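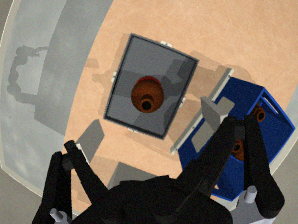
The vase-moving job in simulation, seen from above the gripper. One vase is in the gray bin and two are in the blue container.

Arness has shut down a robot packing cell at its Drornthorpe warehouse after the arm restarted during a jam and pinned a worker's hand against the side of a bin.

The worker, a packer on the early shift, was treated for bruising and a cut to the thumb and went home the same day. No bones were broken. The company has not released the worker's name.

The incident happened on a Sunday morning in October, shortly after the shift changed over. Arness said the cell will stay off until the company that installed it, Coşkun, has replaced part of the control software and an outside inspector has signed off on the change.

The cell moves small ceramic vases between bins before they are wrapped. A single arm with a two-finger gripper picks each vase out of one container and sets it down in another. The work had been done by hand until this spring, and it is still done by hand on the two other lines in the building.

According to an incident report that Arness gave to its employees and shared with this site, the trouble began with a dropped vase. The gripper closed on the neck of the vase instead of the body, lost it on the way up, and the vase wedged between the wall of the bin and the one beside it. The arm registered an unexpected load and went into a protective stop, as it is meant to.

The packer saw the amber light come on, opened the side panel and reached in to free the vase. Opening the panel should have kept the arm from moving until someone closed it again and pressed the reset button. Instead, the arm moved sideways toward the bin while the packer's hand was still inside.

It traveled at the reduced speed used near people, 200 millimeters per second, and stopped when it met resistance. By then the fingertip had pushed the packer's hand against the rim. A coworker pressed the emergency stop and the two of them moved the arm back by hand.

"The emergency stop worked, and the force limit worked," said Sunee Ongart, operations manager at the Drornthorpe site. "But they were the last things in line. The panel should have been enough, and it wasn't."

Two separate faults appear in the report.

The first was in the switch on the side panel. The bracket holding it had loosened and shifted, so the switch could read as closed with the panel partway open. A maintenance check the month before had listed the panel as working. Ongart said the check was done with the panel swung all the way back, and in that position the switch did open properly. Packers clearing a jam tend to open it only as far as they need to.

The second was in a recovery routine added to the controller over the summer. After a dropped item, the routine waits, backs the arm away and tries the pick again. It was supposed to run only when a camera check showed the item had fallen back into the bin it came from. On the day of the accident it also ran after a protective stop, with no one pressing reset, once the load reading had returned to normal. When the packer lifted the stuck vase clear, the reading returned to normal.

Žofie Baláž, who leads the controls group at Coşkun, said the routine had been tested before it went to Drornthorpe, first in the company's Tranudska simulator and then on a bench arm.

The simulator runs the same vase-moving task with modeled bins, vases and gripper. Engineers use it to try out grasps and recovery moves before any hardware is involved. Baláž said the routine was put through 245 simulated drops, and that it behaved correctly in all of them.

"Every one of those drops ended with the vase lying somewhere," she said. "On the table, in the bin, in the wrong bin. We had no case where the vase was stuck and then somebody took it away. There was no person in the model at all."

She said the bench tests followed the same list of cases and so had the same gap. An engineer did raise a question about protective stops during a review in the summer, according to Baláž. It was marked as covered by the panel switch and closed.

"I signed that review," she said. "I'd sign it differently now. A retry should never have been able to clear a safety stop, whatever the panel was doing."

Coşkun has since reproduced the fault on its bench arm with a foam block standing in for the hand -- the arm restarted each time the load was removed. The company has sent a notice to its other customers using the same controller version, telling them to turn the recovery routine off. It would not say how many sites received the notice, but said it had no reports of injuries elsewhere.

Arness went back through the controller's logs after the accident. They show the arm had restarted itself after a protective stop 54 times since the routine was installed. In almost all of those cases the panel was closed the whole time and the arm simply went on working. In two of them the panel switch opened shortly afterward, which suggests that someone was on the way to clear a jam that the arm had already moved away from.

Packers on the line had noticed. Ongart said at least one person mentioned to a shift lead that the cell was "fixing itself" more often, and it was taken as a sign that the update was doing its job. No written report was made, and the site's near-miss form had no place for a machine that started when it shouldn't have. A line for that has been added.

The dropped vases were also a known problem. The small ones have a narrow ringed neck and a rounded body, and when they tip over in the bin the neck can end up pointing at the gripper. The fingers will sometimes close on the ring and hold it well enough to lift but not well enough to carry. Coşkun had been adjusting the grasp settings since the cell was installed, and the recovery routine was meant to cut down on the stops while that work went on.

For now the vases are being moved by hand. Arness has put extra people on the line for each shift and has extended its quoted shipping time on ceramics. Orders of other goods are not affected.

The changes planned before the cell runs again are fairly plain. The panel switch will be replaced with a coded type that has to line up exactly with its other half, and a second one will be fitted at the far corner of the panel. The recovery routine will be blocked after any protective stop. Reset will require a person at the button, which is being moved to a post where the whole bin area is in view. Once reset is pressed, a buzzer will sound before the arm moves.

Arness is also rewriting its jam instructions. The old sheet told packers to open the panel and remove the item. The new one has them press the emergency stop first, and use a pair of long-handled tongs for anything wedged between bins. Every packer will go through a 20-minute session on the new steps before working near the cell, including those who were trained on it in the spring.

Ongart said the injured worker has been back at the site and is on wrapping duty for the time being, away from the bins. She said no one would be asked to return to the cell who didn't want to.

Baláž said her group is adding cases to the simulator in which an item is taken out, put back or shifted while the arm is stopped. She was careful about how much that would settle. The simulator is useful for finding bad grasps, she said, and the team will go on using it for that, but the tests on stops and restarts will be done on real hardware with the real panel and switches in place.

The inspector is due at Drornthorpe once the new switches are in. Arness has not set a date for restarting the cell.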